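Home | Diary | Letters | Old posts | Contact
Print this page | E-mail this page

July, late in the evening

Today I went again to see the apartment in Clandau. It is the third visit and the agency, Drilaleo, was a little less friendly than before. I understand them. I ask many questions and I do not sign.

The apartment has 90 square meters and the monthly charge for the building is 353. The first paper they gave me said 582, and I was awake half the night over it. It was a mistake, they say, the number of another unit on the same stairs. I asked for a new paper with the correct sum and a stamp. I will wait for it before I do anything.

What I like: the morning light in the bedroom, the thick walls, the tram to Pai. What I do not like is the cellar, because it smells, and the window in the hall does not close completely. The seller wants an answer in 30 days. In Kandamberg, where I rent now, the owner will raise the rent in any case, so to stay is also a decision — and maybe the more expensive one.

I made a list at the table tonight. I wrote the window, the cellar and the lock of the mailbox, and then I was tired and drank my tea.
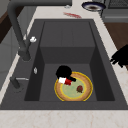
Tomorrow I call the bank before nine, when the line is still free, and ask if the rate they offered me is still good. If yes, I will write to Drilaleo about the window. I think the seller should pay for it.

Comments

plumtree: Ask to see the minutes from the last owners' meeting. My cellar smelled too and the repair was already voted on.

Reader in Pai: The tram is very full at eight. Good luck!

oldstairs: Get the stamp first, then talk about the window.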